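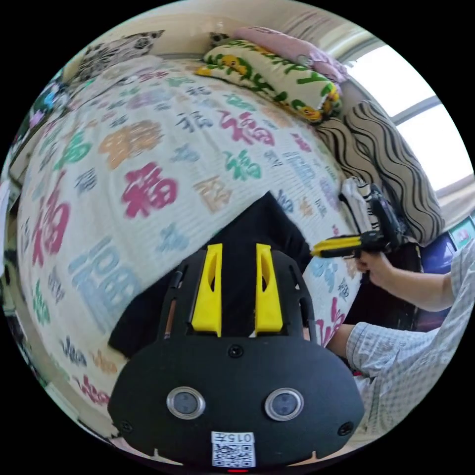

换季的时候我最喜欢干的一件事就是重新铺床！衣柜可以拖，阳台可以拖，床一旦铺好了，整个房间马上就亮堂起来，这种见效快的家务谁不爱呢。我家的床上从来不讲究成套，枕头靠垫各买各的，图案也是想到什么用什么：白底毯子上印满了大大小小、五颜六色的“福”字，床头斜放一个小黄鸭枕头，后面是粉色的，窗边再靠一个黑色和米色波浪纹的靠垫。看着热闹，可要铺得平整、收得利落，还是有点窍门的。下面就把我这几年摸索出来的顺序写一写，房间小、床靠着窗的朋友应该特别用得上。

先说要准备什么

一只大洗衣篮或者一个空箱子，用来临时放枕头；一把除尘刷；一块半干的抹布；换洗的床单和枕套。我用的除尘刷是Pakik的，刷毛偏软，刷绒面的毯子不容易起毛，家里有别的软毛刷也完全可以，不用专门去买。

第一步：把床清空

枕头、靠垫、毯子、随手搭在床上的衣服，统统拿下来。我以前偷懒，只把东西从左边推到右边，再从右边推回左边，结果床单永远有一个角是皱的。衣服当场分好，要洗的进篮子，还能穿的挂起来，千万别想着“先放椅子上”，放上去就是一个星期。

第二步：开窗，擦床头和窗台

趁床垫露在外面，把窗户打开透透气。床靠窗的话，窗台和窗框的灰会往枕头上落，所以一定要先擦窗，再铺床。抹布拧到不滴水，从高处往低处擦，窗框的凹槽可以用旧牙刷裹着布来回走两遍。床头板也顺手擦一下，晚上靠着看书的人都懂，那一块特别容易脏。

床垫透气的时间我一般留到擦完地为止。冬天冷，我会缩短一些，去年December前后……写顺手了，是去年12月那阵子，我开窗开得太久，晚上钻进被窝冷得直跺脚，哈哈。

第三步：铺床单

床笠先套靠墙的两个角，再套外侧的两个角。外侧好拉，最后使劲也使得上。如果是普通的平床单，先对齐床尾，多出来的部分往床垫底下塞，四个角折成斜角，像包礼物那样。折好之后用手掌从中间往四边推，褶子就跑到边上去了。

我现在用的床单是Irkent的，棉的，买来先过了一遍水。新床单建议都先洗一次，浆洗的硬劲儿去掉以后会服帖很多！

第四步：铺毯子，注意字和图案的方向

这一步是我最想讲的。带字的毯子有正反，也有上下，铺之前先提起来看一眼。我的习惯是站在床尾看过去字是正的，从门口一进来就顺眼。像“福”字毯这种满印的款式，字有大有小，可以挑一个最大最好看的字，让它落在床的中间偏上，其他的自然就分布开了。

一个人铺大毯子，别站在床头甩，容易甩歪。先把毯子对折，折线对准床的中线，再把上面那一层翻过去，两边垂下来的长度基本就一样了。靠墙那边伸手够不着，我是跪到床上去拉的，姿势不好看，但是很管用。

花毯子本身已经很抢眼，如果还要在上面搭一块盖布，我推荐纯色、深色的。深色压得住花哨的图案，白天坐在床沿上也不怕弄脏毯子。

第五步：摆枕头和靠垫

不成套怎么摆才不显乱？我的办法很简单：

最素的放最里面。比如纯色的粉枕头，当背景用。
最可爱的放最前面。小黄鸭这种一看就开心的，斜着放，比端端正正立着要活泼。
黑白花纹的放到一边，跟花哨的枕头隔开一点。
条纹和波浪纹的靠垫放床沿或者窗边，白天看书的时候拿来垫腰正好。

枕头放之前先拍松，抓住两个角抖几下，再从侧面拍。枕套开口朝里，朝着墙的那一侧，看起来会整齐很多。

第六步：收尾

用除尘刷顺着一个方向把毯子刷一遍，头发和小线头基本都能带走。床边的东西重新归位，墙上有小挂画的也扶正一下。这时候退到门口看看，哪里鼓起来就过去按一按，不要反复掀，越掀越乱。

换下来的怎么收

当季不用的厚毯子，洗净晒透再收。我试过真空袋，省地方是真省地方，可是绒面的毯子压久了会塌，拿出来要抖好半天。后来改成Danko的布面收纳箱，毯子卷起来竖着放，找的时候一眼就能看见花色。枕套我会叠成小方块，塞进同一套床单里，下次一拿就是一整份。

靠垫能拆洗的只洗外套，拉链拉上再翻面洗，免得刮坏别的东西。芯子拿到通风的地方晾，不要暴晒太久。

几个常遇到的情况

毯子老往下滑：把床尾那一截塞进床垫下面，塞深一点。床垫太重抬不动，就一只手撑着角，另一只手慢慢往里送。

印花越洗越淡：翻面、冷水、轻柔模式，别跟毛巾一起洗。

枕头太多晚上没地方放：床边放一个篮子，睡前丢进去，早上再摆出来，比堆在地上好多啦。

04/06/2021补充：有朋友留言问床单多久换一次，我自己夏天换得勤，冬天会慢一点，出汗多的日子就别等了，直接换！另外窗边那个靠垫晒得多，颜色容易褪，我现在会隔一阵子把它翻个面。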